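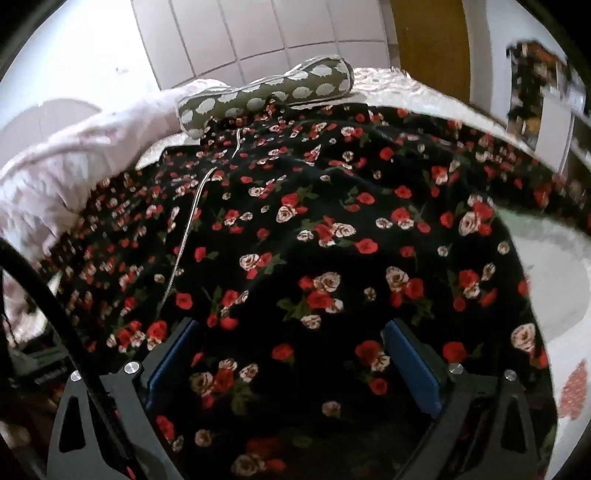 # Unit 4: Repeat structure in printed cloth

Notes to accompany the second printing lecture. Read them with the sheet of seventeen plane groups given out in Unit 3. Revised 7 Apr 2022, C. Yen.

## 4.1 Terms

The **motif** is the smallest drawn element the designer treats as one thing: a flower head, a sprig, a cluster. The **repeat unit** is the smallest area which, when shifted without turning or reflecting, covers the whole cloth. A repeat unit nearly always holds several motifs. The **ground** is whatever lies between motifs, whether it is dyed, printed or left as the base cloth.

Students often confuse motif and repeat unit in the first exercise. If two clusters have the same outline but are turned relative to each other, they are one motif in two orientations, and the repeat unit must include both.

**Coverage** is the printed motif area divided by the total area of one repeat unit. It is given as a percentage. Ground printed as a blotch isn't counted as motif, even though ink is laid there.

## 4.2 Layouts

**Block (square) repeat.** Units sit side by side and directly above one another. It is simple to engrave and register. Any gap in the drawing lines up across and down the cloth, and the eye picks out the resulting channels quickly.

**Half-drop.** Each column is shifted down by half the repeat height relative to its neighbour. Horizontal channels are broken up. Diagonals may appear in their place, particularly where one motif is much lighter than the rest. The half-drop is the usual choice for florals on furnishing cloth.

**Brick.** As the half-drop, but rows are shifted sideways by half the repeat width. It suits narrow cloth, where a half-drop would leave a part-column at the selvedge.

**Tossed (scattered).** Motifs are turned through several angles so that the cloth has no fixed top. The layout beneath is still one of the three above. "Tossed" describes the arrangement inside the unit and says nothing about how the units are stacked, and both need to be stated in a specification.

**Directional.** All motifs share an upright. Cutting waste rises, as pattern pieces can't be turned end for end.

## 4.3 Rotary screens and repeat height

In rotary screen printing the design is carried on a cylinder, and the cylinder turns once per repeat or once per whole number of repeats. With screen circumference *C* and repeat height *h*,

 C = n · h, n = 1, 2, 3, ...

A drawing whose height doesn't divide *C* must be scaled or redrawn. Scaling is acceptable for small changes. With larger ones, line weights move away from the tested range and fine stems begin to fill in.

Worked case. The screen circumference is 80 cm and the design has been submitted at *h* = 15 cm. The quotient is 5.33, so the design doesn't fit. The nearest whole numbers give

 n = 5: h = 16 cm
 n = 6: h = 13.33 cm

Taking *n* = 5, the scale factor is 16/15 = 1.067. Width is scaled by the same factor unless the designer has agreed to a stretch. Areas grow by the square, 1.138, and ink use per repeat grows with them. Coverage is unchanged, as motif and unit are enlarged together. This last point is asked about every year.

A half-drop has a further condition. The shift is *h*/2, here 8 cm, and the joining edge of the drawing must match at that offset. Check it before colour separation. Correcting it afterwards means correcting every separation.

## 4.4 Dark grounds

There are three common ways to put light flowers on a dark ground.

1. **Blotch printing.** The ground is printed by its own screen, with spaces left for the motifs. The reverse of the cloth is usually paler than the face. Any error in register shows as a pale halo round the flower.
2. **Discharge printing.** The cloth is dyed first. A paste then destroys the dye where the motif falls, with or without a second colour carried in the same paste. The ground is even on both faces. The dye must be dischargeable, which limits the choice of black.
3. **Pigment over-printing.** An opaque white or cream pigment is laid on dyed cloth. The handle stiffens where the pigment is thick, and rubbing fastness is lower than with the other two.

Register tolerance on a blotch is handled by **trapping**: the lighter motif is spread slightly under the edge of the ground. The spread is set from the measured register error of the machine. Too much spread gives a dull third colour along the overlap. On a black ground that third colour is hard to see, and wider traps are normally allowed.

Small leaves need separate treatment. A dark green beside black has little lightness contrast, and from a distance the leaf merges with the ground. The designer may want this, as it softens the edge of the cluster. Where the leaf has to be read, lighten the green or add a vein line. A pale outline round the whole leaf tends to look like a register fault and should be avoided.

## 4.5 Finding the repeat from a sample

The method below is the one used in the practical.

- Press the sample flat under light tension. Folds shorten distances and will give a false repeat.
- Choose a feature that is easy to recognise and small, such as the tip of one leaf. Large features are poor markers, for their centres are a matter of opinion.
- Find the next occurrence in the warp direction and measure. Do the same in the weft direction.
- Look for an occurrence at half the warp distance in the neighbouring column. If it is present, the layout is a half-drop.
- Repeat the measurement with a second feature. The two should agree within the stretch of the cloth.

A tossed floral takes longer than a directional one, because near-copies of the same cluster are easily mistaken for true copies. Compare the neighbours as well as the cluster. In a true repeat every neighbour matches in position, angle and colour.

If the sample is smaller than one repeat, no method recovers the unit. Write "repeat not present in sample" and give the sample dimensions.

## 4.6 Recording

Use the Plinura record sheet. The fields are: accession number, base cloth, ground method, layout, repeat height, repeat width, number of colours, coverage, notes. Count the ground as a colour only if it is printed.

The teaching collection is catalogued in Museo. The Skakden pattern books are entered by volume and leaf; the loose swatches have running numbers. Swatch 3,416 is the reference piece for blotch halo and should be viewed under the low-angle lamp. It must stay in its sleeve.

Where the older Van Dijk cards disagree with your own measurement, enter yours and note the difference. Several cards give the screen circumference in the field meant for repeat height.

## 4.7 Exercises

**1.** A screen of circumference 80 cm is to carry a design drawn at *h* = 15 cm. Find the factor needed for *n* = 6. Compare the change in line weight with that for *n* = 5 and say which you would put to the client.

**2.** A repeat unit measures 16 cm by 15 cm. The motifs in it cover 80 square centimetres. Calculate the coverage. Calculate it again after the unit has been enlarged by any factor you like, and comment.

**3.** Draw a unit containing one three-flower cluster and one two-flower cluster. Stack it first as a block and then as a half-drop. Mark the channels in each.

**4.** For a cream flower on black, set out the printing order for a blotch and for a coloured discharge. State at which step a register error could first be detected.

Written answers go to Ching-wen Yen in the print room. Sheets for exercise 3 should be on plain paper, with the unit outlined in pencil. The July resit uses the same swatches with different numbers on the sleeves.

## 4.8 Before Unit 5

Unit 5 covers colour separation and assumes 4.3 and 4.4. Bring the drawing from exercise 3 and a hard pencil. Tracing film is supplied.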